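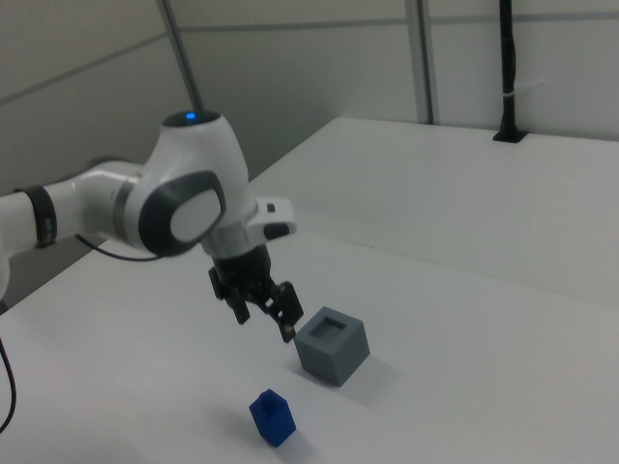

Bras blanc et pince noire au-dessus du plan de travail.

Rapport de projet — L'accès au conseil juridique pour les petites entreprises

Par Alois Fuchs
14 juin 2026

Imprimer | Envoyer par e-mail
3 partages | 5 commentaires

Le présent rapport rend compte d'une étude menée dans le cadre du module de droit des affaires. Elle porte sur le recours des dirigeants de petites entreprises à un avocat lors de la rédaction de leurs statuts.

Un questionnaire a été adressé en avril à 244 entreprises ; plus de 90 réponses ont été retenues. Des entretiens ont ensuite été conduits auprès des cabinets Cirna et Serrano, ainsi que de la société Lollero.

La majorité des répondants déclare avoir utilisé un modèle de statuts sans le faire relire. Le coût des honoraires est le motif le plus souvent invoqué — avant le manque de temps. Les clauses d'agrément et de sortie d'un associé demeurent les moins bien comprises.

Il est proposé d'instaurer, avec l'association Corkine, une permanence de consultation préalable à l'immatriculation. Ses modalités figurent en annexe.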